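4. Who pays for the service pipe

Figure 4. Kitchen simulation: robotic arm at an open drawer. 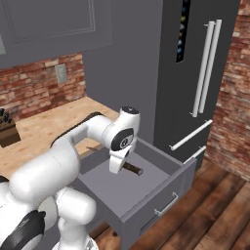 4.1 Division of ownership

A lead service pipe usually has two owners. The length between the main and the boundary of the property belongs to the water supplier, and the length between the boundary and the kitchen tap belongs to whoever owns the building. The water that passes through both is the same water, and a household that drinks it has no means of telling which length the lead came from. The law on repair treats the two lengths separately all the same, and the charging schemes considered in this section have followed the law.

The study area was the older part of Botow, where most of the terraces were built before copper came into common use for domestic supply. Letters were sent to the owners of 234 properties at which the supplier's records showed lead on at least one side of the boundary. Owners of 169 properties replied. Those who did not reply were sent one reminder and were then left out of the analysis. As Raju noted in her earlier work on the same streets, the records are poor for houses that have been split into flats, and several owners in this group wrote back to say that they did not know what their pipe was made of.

4.2 The effect of replacing one side only

Where a supplier renews its own length and the owner does not, the result is a joint between new plastic or copper and old lead. Cutting the old pipe disturbs the scale on its inner wall. Lead levels at the tap may rise for some weeks after the work, and a household that has been told its street is being improved may take fewer precautions in that period than it did before. Flushing advice was given to every household in the programme, but the advice was printed on the back of the notice of works, below the parking arrangements, and it is doubtful whether many people read it.

The case for a joint approach is therefore a case about health as well as cost. Digging one trench costs less than digging two, and a crew already on site can renew the private length in the same visit. The difficulty is that the saving falls mainly to the supplier and the bill falls mainly to the owner. Under the first scheme, owners were asked to meet the full cost of the private length before work began. Of the owners who replied, 22 agreed. Most of these lived in the house themselves, and only seven were landlords.

4.3 The shared charge

In the second scheme the cost of the private length was met by the supplier at the time of the work and recovered from the owner through the water bill over several years. Jugah has argued that recovery through the bill is unfair to tenants, who commonly pay for water but do not own the pipe. We accept the point. A tenant who moves out after a year will have paid towards an asset that stays with the landlord, and nothing in the scheme as drafted required the landlord to repay any of it.

Three changes were discussed with the supplier. The charge could be attached to the property and collected from the owner directly, as is done in some places for the upkeep of private roads. It could be spread over all bill payers in the supply area, on the ground that everyone benefits when less phosphate has to be added to the water. Or it could be left with the owner and backed by a duty to replace the pipe before a new tenancy is granted. The second of these was the simplest to run and the least popular in written replies, particularly among residents of newer estates — many of whom pointed out that they had already paid for sound pipes in the price of their homes.

A flat charge on all customers also gives owners no reason to come forward early. This matters less than it might appear. The decision when to replace a pipe is mostly taken by the supplier, which plans its work street by street, and an owner who volunteers out of turn is usually told to wait.

4.4 Phosphate dosing and its limits

Dosing the supply with phosphate forms a coating inside lead pipes and keeps most of the metal out of the water. It is cheap and it works on every pipe at once. It must also go on for as long as the lead remains, and the phosphate has to be taken out again at the sewage works if rivers are to be protected from weed and algae. The cost of that removal is carried in a separate account and did not appear in any of the papers supplied to owners. We think it should have done. An owner who is asked whether replacement is worth the money is entitled to know what the alternative costs, including the part that is paid further downstream.

The method used to bring the two accounts together is set out in Section 5.

Related items
Olszewski: Lead solder in school drinking fountains
Raju, Z.: Reading old supply records in divided houses
Jugah, F.: Tenants, landlords and the water bill
Phosphate recovery at small treatment works
Private drains and the duty to repair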